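Rostdale Classic Listings, data card

Version of 4th December. Maintained by Ama Akpalu and Catríona Doherty.

The set holds 810 sale listings for classic cars, one row per listing, in a single CSV file. Of these, 694 give an asking price; the rest are marked POA and the price field is left blank. Mileage is copied as the seller wrote it, with the unit in its own column.
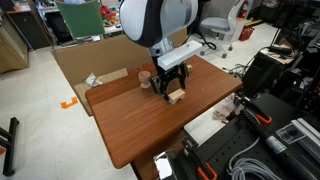
Small wooden pieces on a table, with the gripper over one of them.

Fields: listing_id, make, model, year, engine_code, body_colour, mileage, mileage_unit, price_gbp, replica.

The replica flag was set by hand for 294 rows and by the Testix rule file for the others. Treat the rule-based values with care — "tribute" and "recreation" are caught, "built to the style of" is missed.

Known faults: engine codes with a leading zero lose it when opened in a spreadsheet. Almost 30 rows repeat a car that was listed again in April under a new listing_id.

Corrections go to Catríona, quoting the listing_id.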